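Foro Piedra y Almena > Castillos y fortificaciones > Visitas y rutas

Tema: Mindthorpe, la puerta norte y el foso (¿qué vio la gente que haya ido?)

almenado_sur
15/09/2024

Buenas a todos. Vuelvo de Mindthorpe con los pies destrozados y una sonrisa de oreja a oreja, así que os lo cuento antes de que se me enfríe. Llevaba años queriendo ir y siempre se cruzaba algo (el castillo de Stockdale, que cae más cerca de la estación, me robaba la jornada entera). Esta vez fui derecho a Mindthorpe y le dediqué dos días completos. ¡Qué maravilla de sitio!

Lo primero que impresiona es el recinto exterior. La muralla tiene un talud muy marcado en la base, de piedra oscura, y luego sube casi a plomo hasta el adarve. Por el lado del río se ha perdido el parapeto, pero por el norte se conserva un tramo larguísimo con las saeteras en su sitio, y se puede recorrer por arriba si no te dan miedo las alturas. Yo lo hice tres veces. La última casi de noche, con el guarda haciéndome señas desde abajo.

Y ahora viene mi duda. El folleto de la entrada dice que la puerta norte es de 1446, toda ella, torres incluidas. Pues a mí no me cuadra. El arco sí, vale, el arco tiene toda la pinta. Pero las dos torres que lo flanquean están hechas con un sillar más pequeño y peor labrado, y la junta entre torre y arco se ve a simple vista: va recta desde el suelo hasta la segunda hilada por debajo de la garita, sin una sola piedra que trabe. Para mí las torres estaban antes y el arco se metió entre ellas. ¿Alguien lo ha mirado con calma? 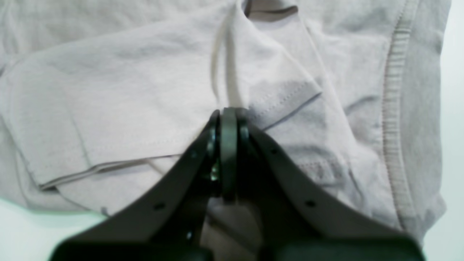 Ekard: La junta la vi yo también y me pasé un buen rato con la nariz pegada a la pared, pero llego a la conclusión contraria. Fíjate en la parte de dentro, en el pasadizo. Allí el sillar pequeño apoya encima de las dovelas del arco en el lado izquierdo. Si las torres fueran anteriores, eso no podría pasar. Yo diría que primero fue el arco, aislado, quizá dentro de una torre-puerta sencilla, y que después le pegaron las dos torres cuando la artillería empezó a dar sustos. El folleto se queda con la fecha de la inscripción y la extiende a todo, que es lo que hacen los folletos.

Por cierto, qué envidia lo del adarve al atardecer. A mí me lo cerraron por viento.

almenado_sur
¡Ostras, el lado izquierdo del pasadizo! Ahí casi no me paré, estaba entrando un grupo escolar y salí por piernas. Pero ¿seguro que apoya encima y que no es un remiendo? En Mindthorpe hay remiendos por todas partes. En la torre del molino hay un paño entero rehecho con mortero gris que canta a kilómetros.

foso_seco
Me meto, que este castillo es mi debilidad. Lo que describe Ekard en el pasadizo es un remiendo, o al menos así lo leo yo. Las piezas que pisan las dovelas no tienen las mismas marcas de labra que el resto de la torre: las de la torre están picadas en diagonal y esas están lisas, como serradas. Yo no usaría eso para fechar nada.

Dicho esto, tampoco compro lo de las torres anteriores. Una puerta flanqueada sin puerta, ¿qué sería? Para que la teoría se sostenga hace falta un arco más antiguo que fuera sustituido por el actual, y de ese arco no queda ni una imposta, ni un gozne, nada. Me encantaría que apareciera, eh.

Ekard
Pues mira, goznes sí que hay. Detrás del rastrillo, a la altura de la rodilla, hay una quicialera cegada en el lado derecho que no corresponde a las hojas actuales. Está muy baja y muy metida hacia el interior. La enseñan poco porque queda detrás del panel explicativo.

foso_seco
¿En serio? He estado 5 veces en ese pasadizo y no la he visto jamás. Me acabas de arruinar la semana (y me acabas de dar la excusa para volver).

rastrillo_oxidado
Perdonad que cambie de tercio, pero estáis todos con la puerta y lo mejor de Mindthorpe es el foso. ¡El foso! Tiene más de 2 metros de agua en la esquina de poniente, y todavía se alimenta por el canal original, con su compuerta y su aliviadero. En abril baja con una fuerza que da gusto, se oye desde la barbacana. Si vais en verano lo pilláis medio dormido y lleno de lentejas de agua, y la gente se marcha pensando que es un estanque.

Además la barbacana no tiene sentido sin él. La rampa hace un quiebro para que llegues de costado, con el agua a la izquierda y las saeteras bajas de la torre del molino a tu derecha. Lo recorrí despacio imaginándome con un escudo en el brazo equivocado y se me pusieron los pelos de punta.

almenado_sur
Totalmente de acuerdo con lo del quiebro. Me pareció lo más fino de todo el conjunto. Una cosa: ¿el puente actual está en el sitio del antiguo? A mí me daba la sensación de que entra demasiado centrado, como si lo hubieran puesto para que quedara bonito desde el aparcamiento.

rastrillo_oxidado
Está desplazado, sí. Los mechinales del puente levadizo viejo se ven en la contraescarpa unos pasos más al este, con el rebaje para las vigas. Desde la orilla se distinguen perfectamente si el nivel está bajo. Con el nivel alto, olvídate.

foso_seco
Ahí discrepo otra vez, y ya lo siento, que parezco el aguafiestas del hilo. Esos huecos son demasiado estrechos para un levadizo. Yo creo que sujetaban una empalizada o un andamio de obra. El puente viejo tenía que salir enfrentado a la puerta por narices, porque el pasadizo es recto y no deja margen para girar un carro.

rastrillo_oxidado
El pasadizo es recto, pero delante hay una plataforma donde da la vuelta hasta un autobús. Te llevo cuando quieras y metemos un metro en los huecos.

foso_seco
Hecho. Tú pones el metro y yo el bocadillo.

torre_del_homenaje
Buenas, os leo desde hace tiempo y me animo a escribir. Para quien quiera comparar, el castillo de Soker tiene una puerta muy parecida, más pequeña y mucho más machacada, pero con la ventaja de que allí no se restauró nada. El relleno de las torres está a la vista por el derrumbe del lado este y se aprecia cómo el muro de la torre entra en el cuerpo de la puerta y traba con él en todas las hiladas. Allí se hizo de una sola vez, sin discusión posible. Si las dos puertas salieron de la misma cuadrilla, cosa que siempre me ha parecido razonable por las molduras, la junta recta de Mindthorpe resulta todavía más rara.

Soker además se visita libre, se sube por un camino de cabras y no hay ni taquilla. Llevad agua y calzado serio. Arriba tenéis el valle entero, y en los días claros se ve la línea de torres vigía hasta Stockdale. Yo me quedé allí sentado hasta que me entró hambre.

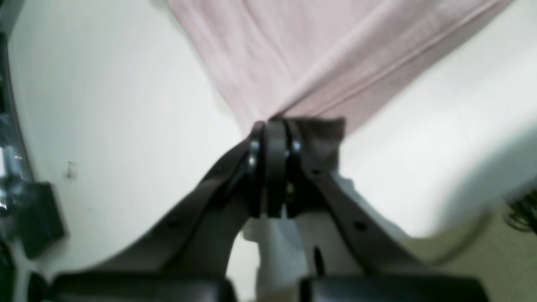
Tela de color rosa pálido sobre una mesa blanca.

almenado_sur
¡Bienvenido! Qué buen aporte. Lo de Soker lo tenía apuntado como «ruinas, opcional» y acaba de subir al primer puesto de la lista. Lo de las molduras me interesa muchísimo. ¿Te refieres al bocel doble con la media caña en medio? En Mindthorpe lo tiene el arco, y en las torres no aparece por ningún lado, lo que me deja otra vez con dos obras distintas.

torre_del_homenaje
Justo ese. En Soker recorre el arco y sigue por la base de las torres como una imposta corrida. En Mindthorpe se corta en seco al llegar a la junta. Lo que no sé decirte es si se cortó porque ya había torre o si se picó luego para adosarla.

Ekard
Si se picó tendría que quedar la cicatriz, y con luz rasante se vería. A primera hora el sol entra de lado por esa esquina unos minutos. Lo malo es que a primera hora está cerrado, claro. Habrá que pedir permiso por escrito y armarse de paciencia, que a mí para entrar en el almacén de lápidas me tardaron una eternidad en contestar (fueron encantadores, eso sí).

foso_seco
Yo firmo esa carta. Y si aparece la cicatriz, reconozco aquí mismo que Ekard tenía razón, con mayúsculas.

almenado_sur
Pues me pongo esta noche con el borrador y lo cuelgo en el hilo para que le metáis mano. Pediría la puerta norte con la quicialera incluida, y la orilla del foso para lo de los mechinales. ¿Algo más?

rastrillo_oxidado
La compuerta del canal. Por favor, la compuerta. Lleva ahí toda la vida sin que nadie le dibuje ni un alzado.

almenado_sur
Apuntada la compuerta.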